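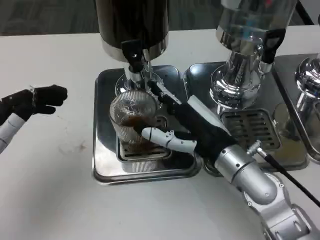

Drinks table, left side.

June 14, 2022

Skedbridge 1, Prevside 1. Attendance given as 1,492 over the speaker, which is up on the last two home games. Dry pitch, grass left too long on the far side, light wind toward the railway end.

We lined up 4-4-2 on paper. Out of possession it was 4-4-1-1, with the second striker dropping onto their holding player. This worked for 22 minutes. Prevside then moved the holding player between the center backs and built with three, and our front two had no clear man to press. The gap between our forwards and midfield opened to something I would not accept in a practice game. Their goal came through it: one pass into the gap, one turn, one ball behind the left back, low cross, tap-in at the near post. Time on the clock, 41.

The left back was not at fault. He was two against one from the moment the pass was played. The left midfielder had followed his man inside and did not pass him on. Same error as at Vondonton, same side of the field.
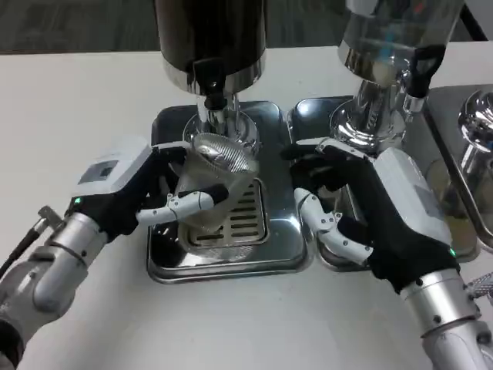

Second half

Change of shape at the break to 4-3-3, narrow. The wide forwards pressed the outside center backs on an inside-to-out curve and the fullbacks jumped when the ball went wide. Prevside went long more often after that and we won most of the first headers. Second balls were about even.

Equalizer on 60 from a corner, short routine, the one we have drilled since the winter. Near-side runner blocks the zonal man at the front post (legally, he holds his ground), the ball goes back to the edge of the area and is crossed from the better angle. Header down, in off the far post. The delivery was a yard deeper than planned.

After the goal we dropped off. I did not ask for it. The line retreated to the edge of our own area for the last stretch and clearances came straight back. Brought on a third center back too late for it to matter. Their best chance was a free header over the bar.

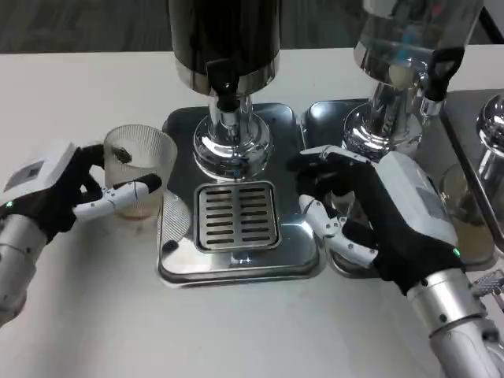
2 min read

To fix before the next one:

Trigger for the front two when the opponent builds with three. Either the near winger jumps or we hold at the halfway line. Pick one and keep it.

Left midfielder passing on runners. Walk it through on the grass, then at speed.

Throw-ins in our own third. Gave away possession from nearly all of them. The receiver stands still.

Goal kicks: keep short, split the center backs wider.

Bookings: two, both for late challenges in midfield. One of them is now a booking away from a suspension and should be rested for the cup tie against Vũ.

Training Thursday, light. Recovery run for starters, small-sided game for the rest. Ask the groundsman about the grass.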